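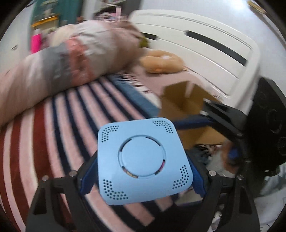 Do I need to know anything about robots to help you collect examples?
None at all. If you can pick up a mug and put it down again somewhere else, you already have the skill, and I'll teach you the rest in an afternoon.

Hi! I'm Savita Chaturvedi and I run home collection for Plutgate, a project at Hitimach that teaches robot arms to handle ordinary household stuff. I'm looking for 19 new people to gather examples for us in their own homes, and I'd love for one of them to be you.

What you'd be doing

We send you a hand-held gripper, the black one with the dark blue finger pads. You squeeze it, it closes on a thing, you move the thing, you let go. The camera on the gripper records all of it, and each pick-up-and-put-down is one example. Our learning system studies a great big heap of these and works out how to do the same with a real arm (that part happens at our office in Lindau, and you don't have to think about it unless you want to — I'm happy to talk your ear off if you do).

Each person collects 700 examples, in batches of 100. You choose when. Some of our people do a batch before breakfast, and one does all of hers with a podcast on after the kids are asleep.

The things you pick up are yours, mostly. Boxy gadgets, cushions, bottles, socks, the stuff that lives on your shelves. We're very keen on bedrooms at the moment! We have kitchens coming out of our ears from the last round and hardly any beds, and a small hard object on a soft bed cover is a lovely tricky problem for a robot. Stripes and busy patterns are welcome. Please don't clean up for us. I mean it. I spent the whole first round begging people to leave their clutter where it was, and I still got a lot of beautifully bare tables.

What makes a good example

Go at a normal, slightly lazy speed. Get a proper hold on both sides before you lift. Tilt the thing a bit on the way if it feels natural, and set it down so it stays where you put it. If you drop it, carry on and press the "missed" button in the app, because we use those too. Change the object every five examples or so, and change the spot you're working in with each new batch.

Your wrist will get tired on the first day. Take breaks, swap hands (tell the app which one you're using), and stop for the day if it aches.

Who I'm looking for

Anyone 19 or older with a home they're allowed to record in. If you share it, everyone you live with has to be okay with it and sign the short form. You'll need wifi that can cope with big uploads overnight, and a phone from the last few years. Left-handers, please, please write to me! We have far too few of you. Tiny apartments are just as good as big houses, and I'd be very glad to hear from people with bunk beds, sofa beds, or a mattress on the floor.

This probably isn't a good fit if you're moving in the next few weeks, or if you have a recent hand or wrist injury.

Pay and practical stuff

You get paid per finished batch, and you get paid for the training afternoon too, whether or not you decide to go on after it. I'll send the full rates with my first reply so you can look them over before we talk. We cover shipping for the gripper both ways. Faces, mail, screens and family photos should stay out of view while you record, and if something slips in you can delete that example yourself before it uploads. Nothing leaves your phone until you say so.

Training is a video call with me or with our coordinator in Løken, in groups of five. Bring a few objects and somewhere to put them.

How to sign up

Write to me through the contact form on the Plutgate page with "home collection" in the subject line. Tell me which room you'd like to start in, what's in it, which hand you use, and what times of day suit you for a call. A couple of sentences is plenty — no resume, no cover letter. A phone snapshot of the room is nice but optional.

Get it to me by 2021-04-02. I read everything myself, so give me a few days. If this round fills up before I get to you, I'll ask whether you'd like to be on the list for November, when we're starting on laundry rooms and hallways.

Savita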